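About Asante

Asante is a small company that teaches robot arms to do ordinary jobs in ordinary rooms. We work on opening doors, fetching things from shelves, putting them back and closing up afterwards. Our customers are care providers, housing bodies and a few equipment makers who want to know what a robot can and cannot manage in a normal kitchen.

The company was set up by Mwende Swai, who had spent years fitting kitchens before she went back to college to study control engineering. She still runs the workshop and still does most of the measuring. There are 22 of us now. Most of the team work on software, and the rest build test fittings, keep the arms running and look after visitors.

Our open day

We open the workshop to the public once a year. The last open day was on November 30, 2019, and 500 people came through over the course of the day. We let them in by groups of 30 so that everyone could stand near enough to watch.

Each group started with a short talk about safety and then moved on to the demonstrations. We don't rehearse a special show for the day. Visitors see the same tasks we are working on that month, at the same speed, including the attempts that go wrong. An arm that misses a handle backs off and tries again, and we leave it to get on with it.

The first demonstration was about handles. A long bar handle is easy for a person, who can take hold of it anywhere and from almost any angle. The arm has to bring one finger down on each side of the bar and keep clear of the door behind it. Brushed steel makes this harder, as it throws back light and blurred reflections that can be mistaken for edges.
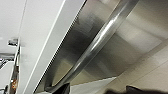 The gripper at the lower end of the bar handle, seen from the wrist camera.

People asked why the view is so crooked. The camera is fixed at the wrist and turns with it, so whenever the wrist rolls to line up with something, the picture rolls too. Our software is used to this. Visitors took a few minutes, and several of them stood with their heads on one side.

We were also asked how hard the arm pulls. It starts gently and builds up until the door moves. If the door has not moved by the time the arm reaches a set limit, it lets go and reports back. We chose that limit after a good deal of testing on old doors, and a few of those doors are now in the skip.

The second demonstration used light timber. Pale wood gives the camera fewer bright reflections than steel does, but it brings other problems. Square ends throw small dark shadows, and the arm has to work out which dark strip is a gap it can use and which is only shade. Streaks and grain on a brown surface can confuse it in much the same way.

Mwende ran this part herself. She explained how the arm comes in slowly when there are parts sticking out on one side, and why we would always take a slow approach over a knock. A parent asked whether it could put the shopping away. Mwende said it could put some of it away, given all afternoon. 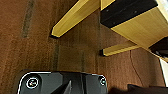

How we work

Our projects have names that mean little outside the building, so a word on the main ones may be useful.

Idau is our work on doors and drawers. It began in August with a single handle type and now covers most of those we come across in rented homes.

Arnitz is our work on shelves and racks. It deals with reaching into narrow spaces and getting out again without touching the sides.

Eltus is the software that records what each arm sees and does, so that the team can go back over an attempt the next morning. All our wrist camera pictures are stored there.

A project has 2 people in charge of it, one from the software side and one from the workshop. Both have to agree before a new task is tried with visitors in the room.

Visiting us

Schools, colleges and care organisations can arrange a visit at other times of the year. We ask for flat shoes and for long hair to be tied back. The workshop is all on one level and there is a quiet room next to the entrance.

Please write to the office with the size of your group and anything in particular you would like to see. If you came to the open day and left your questions on a card, we are still working through the pile and will reply to each one.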